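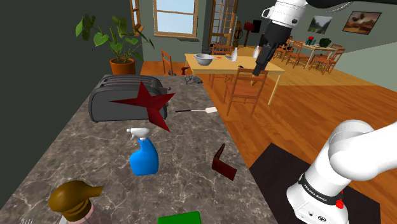
Recliner month is back at Pekodport Home

February has always been our slow stretch on the showroom floor, so a few years ago we started using it to pull everything around and give one kind of furniture the whole front window. Beds had their turn, then dining sets, and this year it's recliners again (you asked, a lot!). We have 16 of them set up in a big loose circle by the front doors, and you are welcome to try every single one. Bring a book. Bring your dad.

The one I keep drifting back to is the Tessier. It's a wall-hugger, so it slides forward as it tips back and only needs a few inches behind it. If you live in one of the older row houses near the harbor, you know why that matters. The seat is firmer than most people expect the first time they sit down, but give it ten minutes! Elba Ocampo has had the earlier version at home for six years and the arms still look great, even with two cats. It comes in five fabrics and one leather, and the leather takes a little longer to get here.

The Pusosik is the opposite kind of chair. Big, soft, wide arms, the sort of thing you fall asleep in before the second quarter. We have it in both manual and power, side by side, and I'd really suggest trying the two back to back before you decide. Some folks love the power headrest and some never touch it. The lever on the manual one is on the right side only, so if you're a lefty or have a sore shoulder, ask us to show you the cable-pull version on the back wall.

We also finally have the Sturar lift chair on the floor, after getting calls for it all fall. It comes in small, medium and tall, and the size really does make a difference. Your feet should rest flat when the chair is upright and your lower back should touch the cushion. İlker Dağdelen is our fit person and he is very patient, so take as long as you like with him. Mornings before 11:00 are quietest if you're bringing someone who would like some room.

A few measuring notes, as we get these questions every day. Measure the doorway, then measure the hall behind the doorway. Most of our recliner backs lift off for delivery, but the base doesn't, and the base of the power Pusosik is the widest thing we carry. If you have a turn at the top of the stairs, take a picture of it on your phone and show it to Soledad Herrera at the delivery desk. She can usually tell you in a minute if it will go.

Old chair pickup is free all month with any recliner delivered in town. Please empty the pockets and check under the cushions first! Last year we sent back three remotes, a hearing aid and a very nice pen.

Fabric swatches can go home with you for a week, up to four at a time. See you in the circle!

Wanda Czerwiński
Showroom floor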